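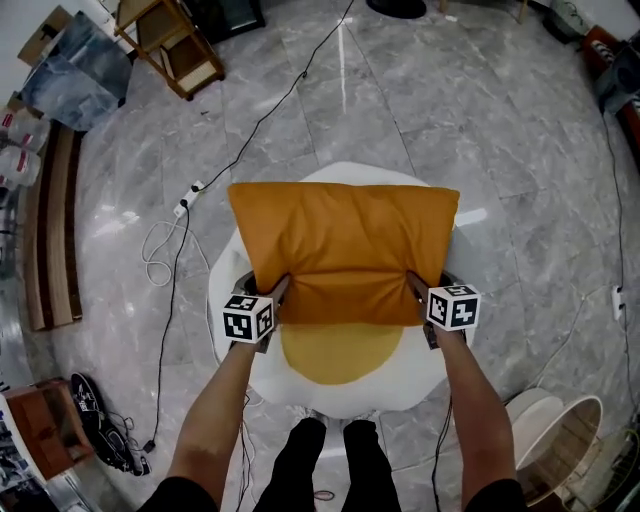 The Kostcombe mill opens its doors every February, and I finally made the 90-minute drive with my sister! We started in the dye house (so warm, after that parking lot) and then followed the cloth upstairs to the cutting tables. I went in sure I'd come home with gray everything, but a mustard-orange pillow like that one, a little puffy at the corners, is much more my couch. Melquiades Pacheco led our group of six and let us feel the wool before and after brushing, and wow, what a difference. Lunch was lentil soup in the old boiler room. Get there before ten, the lot fills up fast.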